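Plaza paving at Irora to be relaid in two stages

Work to lift and relay worn paving on the main plaza at Irora will begin in February, the site's operator, Dekik, has confirmed.
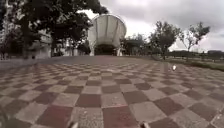 The contract has gone to Stotance, a paving firm that has handled smaller repairs on the grounds. It covers 1188 square tiles in the checkered field leading up to the white canopy. Tiles with surface wear only will be cleaned and put back. Cracked tiles, and those that have settled out of level, will be replaced in the same reddish-brown and pale grey.

Dekik expects to need some 400 new tiles. These will be supplied by Tripathi, which matched the two colors against samples lifted from the plaza last fall. The red proved harder to match than the grey, and the first batch was sent back as too bright.

"The darker reds are not all one shade, and we did not want a patch that reads as new from the far end," said Horațiu Iordache, works manager at Dekik. "The second batch is within tolerance."

The job is split into 2 stages. The first takes in the half of the plaza farthest from the canopy. The second runs up to the arched opening at its base, where foot traffic is heaviest. A marked path to the opening will stay in use during both stages, though it will shift from one side to the other as work moves along. Cutting and compacting are limited to the hours between 9 a.m. and 4 p.m.

The sand bed under the tiles will be regraded where it has sunk. Moataz El Ouafi, site engineer for Stotance, said levels taken before the bid showed most of the settlement along the joints between older and newer repairs. Joint width will be held at 2 millimeters, and the diagonal sight lines will be checked by string every ten rows.

The canopy is not part of the contract. Its outer surface is washed under a separate agreement. The trees will not be trimmed for the work, and no digging below the sand bed is planned near their roots.

Delivery drivers should use the service gate until the second stage is signed off.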